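Planulus has released version 18 of Plivudel, its motion planning software for two-arm work. The update replans both grippers together after each fold, so that one arm no longer waits for the other to finish.
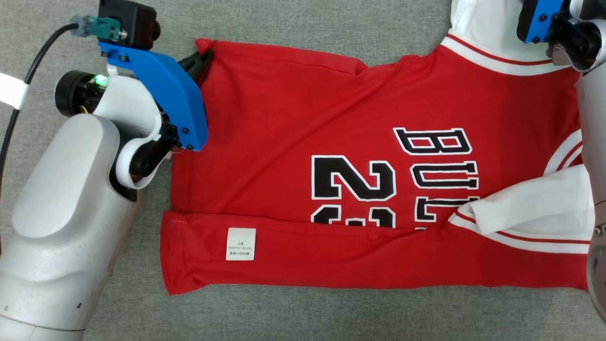
Plivudel at work on a partly folded child's basketball jersey.

The release was checked over 200 planning runs - 22 of them with new grasp settings. Member laboratories may request the software through the Planulus office until October.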